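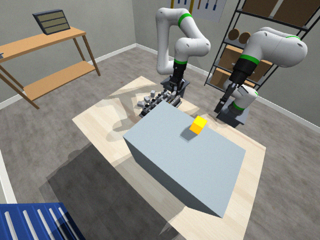

Feltby Matchday was a line of print-to-order soccer trading cards issued by Brakov, a card and sticker publisher, for the league season that ended in 2018. Cards were sold online for a short time after each round of matches and were printed only in the number that buyers had ordered. The base set has 108 cards. The line took its name from Feltby, the small printing firm that Brakov had bought before the season began and that produced all of the cards.

Background

Brakov had sold soccer cards in sealed packs for many years before Matchday. Its pack products were planned months ahead, so a player who changed clubs in the summer often appeared in the wrong shirt. Shops had also complained that unsold boxes from one season sat on shelves well into the next. Matchday was meant to deal with both problems by making cards after the matches they showed and by selling them straight to collectors.

The name Ramon appears on the back of every card. Ramon was the online store that took the orders, packed the cards and handled returns. It did not carry any other Brakov product during the season, and pack products continued to be sold through shops in the usual way.

Format and sale

New cards went on sale the morning after a round of matches ended and stayed on sale for 2 days. Each card could be bought alone or as part of the full group for that round. Buyers who wanted more copies of one card paid a lower price for each, and this made popular cards easy to find later on the resale market. Print runs were posted on the store page once the sale had closed.

Orders were mailed in a stiff cardboard sleeve. Single cards came in a soft plastic sleeve inside a hard holder, while full groups were wrapped together in paper. Some early buyers reported bent corners on cards from the wrapped groups, and a second layer of card stock was added to the package in January.
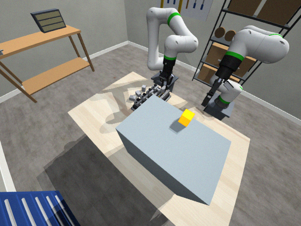
Card design

All base cards are upright and standard trading card size. The front has a match photograph with a white border on three sides and a colored strip along the bottom. The strip gives the player's last name, the club and the round. Strip colors follow club colors except for two clubs that both play in dark red, one of which was given gray to keep the cards apart.

The back has a short report of the match, the score and the card number. Early cards list the attendance as well. That line was dropped after several figures were found to be wrong, and the affected cards were not reprinted. Collectors treat the cards with and without the attendance line as a normal part of the set and not as variations.

Inserts and parallels

A parallel version of each base card was made with a silver border. These could not be ordered and were placed in full-group orders at random. Each silver card is numbered by hand to 20 on the back. The handwriting differs from card to card, and copies with smudged numbers are common.

Signed cards were offered for 2 rounds only. They carry a sticker with the player's signature instead of a signature written on the card itself. A planned third group of signed cards was listed on the store page but never went on sale, and those who had asked to be notified received a message saying it had been withdrawn.
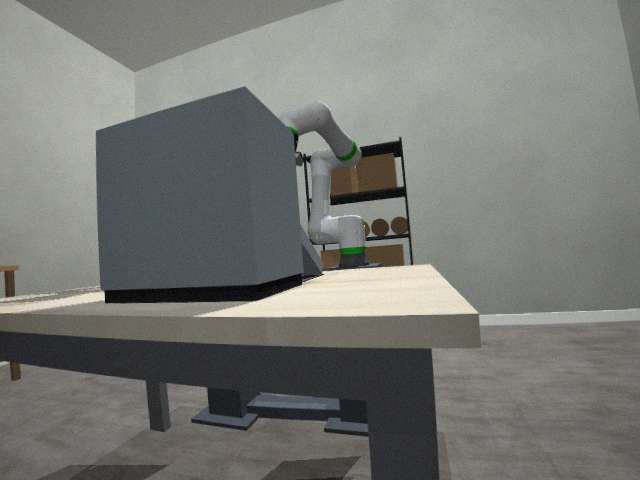

Haque set

A smaller set, known to collectors as the Haque set, was sold alongside the main line during the cup competition. It was named after the Haque Cup, a preseason tournament whose organizers had an earlier agreement with Brakov. The cards are printed sideways on thicker stock and have their own numbering, beginning with the letter H. They do not count toward the base set, although some published checklists include them at the end.

Reception

Collectors who followed one club generally liked the line, as they could buy only the cards they wanted. Those trying to complete the base set were less pleased. Rounds with few goals still produced a full group of cards, and several of these show substitutes or team photographs. Shipping was charged on every order, and there was no way to hold cards from different rounds and send them together.

End of the line

The store stopped taking orders on July 31, 2018. Remaining orders were filled over the following weeks, and the checklist was closed without a final update card. Brakov kept the border design for a later pack product, with the round number replaced by the club badge. Cards from that product are sometimes listed by mistake as Matchday cards, but they have no store name on the back.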